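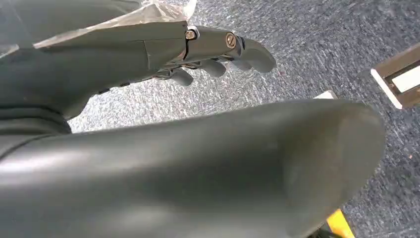 Clear plastic film and the speckled carpet, January 23, 2020

I write late because my hands smell of tape and I wanted to wash them first, and then I fell asleep on the chair for one hour. My back is bad again on the left side. The tea is too strong but I will drink it.

We are still packing. I believed that by now we would have only the kitchen corner, but the back room takes much longer than I calculated. The plastic film is the main trouble. It makes wrinkles everywhere, it sticks to itself and not to the thing you want to wrap, and when you finally find the beginning of the roll it tears in a narrow strip and you must search again with your fingernail. Solange has a method. She folds the end back like a small ear each time she stops, so that the next person can find it. I forgot to make the ear three times and she told me so three times.

The carpet I will miss a little. In summer I complained about it to everybody, because it is blue and gray with those small spots, and if you drop a screw or a needle on it you can say goodbye. Today I was on my knees on it for most of the morning and I thought that it is a good carpet for a tired person. Under the shelf it had kept a stronger color. Wagner wanted to know if we have to clean it before we give back the key. I read the contract again and it says "in good order," which can mean anything. I think I will vacuum it on the last evening and not wash it.

Rogério telephoned from Lacerda at eleven. The truck can come, but in the afternoon and not in the morning as he promised, and the price is higher by 80 if they must carry things up the stairs at the other side. I said yes. I did not have the energy to argue, and also he was always correct with us. He asked how many big pieces there are, and I gave him a number which I now think is wrong because I did not include the gray cabinet. I must call him tomorrow. I write it here so I will remember: CABINET.

At lunch we ate bread from Brutari, sitting on the boxes, with the cheese that Yesenia brought. She told a long story about her aunt's wedding in July, where the cake was delivered to the wrong street and the people there had already cut it. I did not understand all of it, she speaks fast when she laughs, but I laughed also. It was the best part of the day. Then Wagner sat on the box with the lamps in it and we all shouted.

After lunch I did papers. I found a receipt with the number 1323 written on it by my own hand, with two lines under it, and I have no idea what it was. A bill? A code for a door? I stood with it for a long time. In the end I put it in the folder "To look at," which is already thick. I also found the letter from my brother which I thought I had lost when we came here. I did not read it in front of the others.

There was a small disagreement about the film. Vasilică says that we use too much and that old blankets are enough, as his parents always did it. Solange says that blankets let the dust in. I think both are right — it depends how long the things will stay closed, and we do not know this. The new place is promised ready but the painter is not finished, and I have heard the word "almost" from him since before the holidays. So I was on the side of Solange, and Vasilică went to buy another roll. He came back with two, without saying anything, and put them next to her. He is a good man.

Tomorrow: call Rogério. Ask Yesenia for the thick marker, mine is dry and I am writing on the boxes with a pencil which one cannot see from one meter. Take down the curtain rod. Buy bread earlier, because today they had only the one with seeds.

It is snowing a very little, I see it only near the street lamp. The room sounds different since the curtains are gone. When I coughed this evening it came back to me from the wall. I will go to bed now, the cup I can wash in the morning, I left it out of the boxes for this reason.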